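Let the robotics club cook dinner, badly

School robotics clubs love a maze. They love a line to follow and a ball to push, and I have clapped at all of it, from a plastic chair, with a cup of tea going cold. But the best thing I have come across in years is the student project at Zelent, where a team of sixth-formers has spent since December trying to teach an arm to help in the kitchen. I think every club in the country should copy them!

Kitchens are wonderfully unfair. A pan has a handle that gets in the way, a glass lid throws light about, and vegetables come in whatever shape they please. You can't write one tidy rule for a pepper. The students found that out in their first week, and their notebook (64 pages so far, much of it crossed out) is the liveliest thing I've read all year.

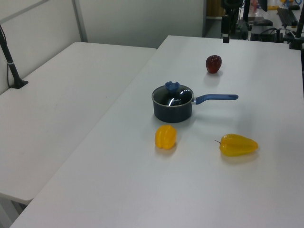

What I like most is how quickly the talk turns to real things. Where would you hold this? How hard? What would your own hand do? A girl who told me she "doesn't do maths" was happily working out angles by four in the afternoon -- nobody had called it maths, so she got on with it.

Some people at the Valance contest grumble that a job like this is hard to score. Fine, so score it differently. The team has logged 403 tries at the lid alone, each with a line on what they changed, and I'd give marks for that log before I gave any for speed. 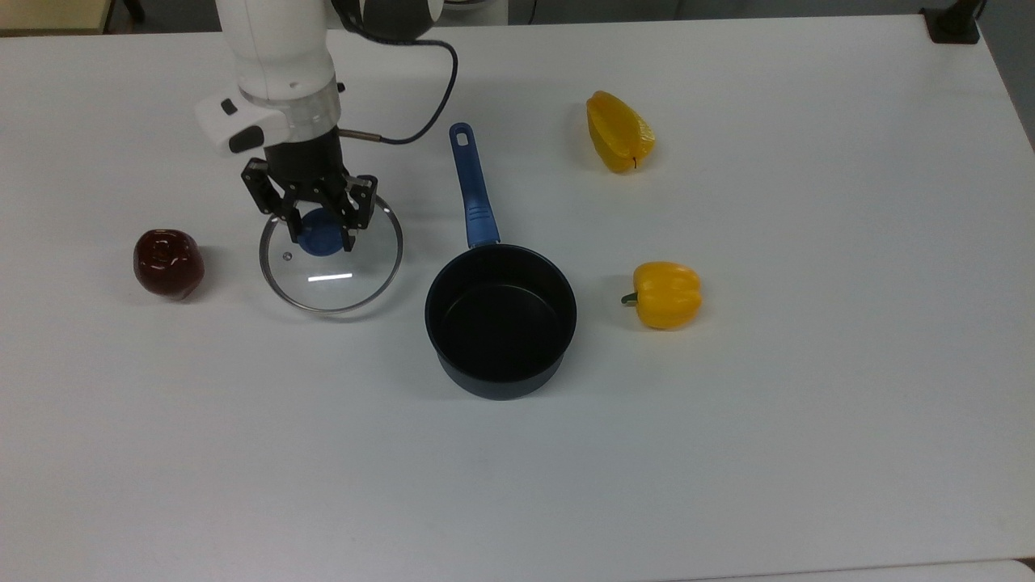 The gripper open over the blue knob of the lid, with the saucepan and peppers alongside.

I do hear the worry about cost. An arm is a big ask for a small school, and sharing one between two clubs, as Zelent does with Čierny, means a lot of emails and a lot of waiting. It's still worth it. The waiting weeks are when they sit down with the log and argue, and I'd happily go back just to listen to that.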